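## Setting up the Erklow round timer for club sparring

I run the Tuesday beginners' boxing group at Curstead, and I've set this timer up so many times that people kept asking me to write it down. So, this is part 2, and it picks up once the thing is out of the box and charged. If yours still has the plastic tab in the battery door, pull that first!

1. Hang the timer where both corners can see it. We use the hook over the water fountain (the tall one, the short one drips).
2. Hold the round button until you hear two beeps. It feels like forever, but keep holding.
3. Set your round length with the up and down arrows. I use two minutes for beginners and three for everybody else.
4. Press the button again and set the rest. One minute is standard and I wouldn't go shorter with new people.

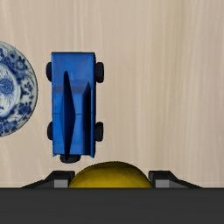 **Note:** the rest setting goes back to 30 seconds whenever the battery runs all the way down. I once ran a whole evening like that and wondered why everyone looked so miserable.

5. Set the warning clapper. It comes set at 10 seconds before the bell, and I leave it there.
6. Turn the volume dial to 70. Our gym has a tin roof and two heavy bags going at once, so you may get by with less.

**Caution:** don't stand right under the speaker when you test the bell. Please. It is *loud*.

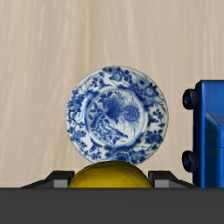

Next comes pairing the wristband, if you bought the Procházka one. You can skip this part if you just have the timer.

7. Put the wristband on the coach, not on a boxer. Anything hard on the wrist under a glove is a bad idea.
8. Open the menu, scroll down to item 17, and pick "Band."
9. Type in the code 437. It's the same on every unit I've tried.
10. Wait for the buzz, then press stop on the band to check that the timer really stops.

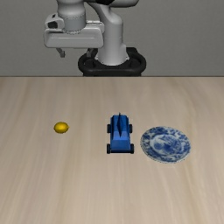
If the buzz never comes, turn both off, start the timer first and then the band. I've had it work from around 40 feet, though the ring posts seem to bother it a little. Always have a plain old whistle in your pocket too, and tell both boxers before the first round that the whistle means stop right away, same as the bell.

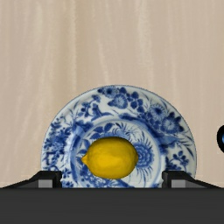
Kamil Hrubý wrote to me that step 10 doesn't work on the older Stukum bands, where you need to press stop twice, fast. I tried it on ours in March and he's right, so count that as step 10b if you have one of those. Hường Đinh adds that the band should come off before you hold pads, or you'll end the round with every hook you catch.

11. Save it all by holding the round button again until the screen blinks. If you walk off before the blink, you get to start over at step 2.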